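Subject: Re: [carrygoods] Weekender that isn't a suitcase?
Date: Aug 12, 2024

On the carrygoods list, a member wrote:

> I'm traveling a lot more for work now and my old nylon duffel
> looks awful next to a wool coat. I want something I can carry
> into a meeting and also stuff with two nights of clothes. Budget
> is under 500. Leather if possible, but I've been burned by stiff
> straps before. Has anyone lived with the Bustamante or the
> Trosteo? Are there others I should look at?

Oh, I have so much to say on this one! I've had the Bustamante weekender since June and I've taken it everywhere, including two weddings and a very long train ride. Mine is the dark olive and it was 495 at full price, so it just squeaks in under your limit (they do put colors on sale when the season changes, but the olive went fast).

What I love first is the strap. It's wide, it's soft from day one, and it sits flat on a coat without sliding off. I have narrow shoulders and I gave up on shoulder bags for years, so this made me very happy. The handles are long enough to go over a sleeve, too – try that on any bag before you buy, in your thickest sweater.

It holds two nights easily for me: one dress, a knit, jeans, flats, a toiletry bag and my laptop in the back sleeve. Boots are a no. I tried.

The Trosteo I borrowed for a weekend. Beautiful leather, gorgeous brass zipper, but it's heavy before you put a thing in it, and the strap is the stiff kind you're describing. They also go up to around 700 for the large one. The small is cheaper but then it's really a big purse.

Two more for your list. Iser makes a waxed canvas one with leather trim for 176, and I think it looks way more expensive than it is. The lining is a pale stripe, so you can find your keys in it! And if you don't mind secondhand, look at the older Brorkcombe bags, the ones with the square base. I've seen them for 100 in nice shape. Check the corners and the piping and ask for a photo of the lining, as the old glue can get sticky.

For leather care I use a plain cream conditioner, a tiny bit on a cotton cloth, and I let it sit overnight. Do the strap first – it gets handled the most.

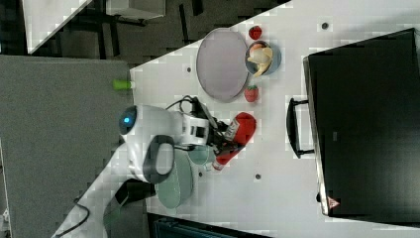

Archive page last modified: Aug 12, 2024

One more thing on color, which you didn't ask about but I can't help it. If most of your coats are navy or gray, please consider something other than black. The olive goes with all of mine, and so does that reddish brown Iser calls chestnut. Black leather next to navy wool always looks a bit like a mistake to me, though I know plenty of people on here feel the opposite.

Happy to measure the inside of mine if you tell me your laptop size. And do report back on which one you pick!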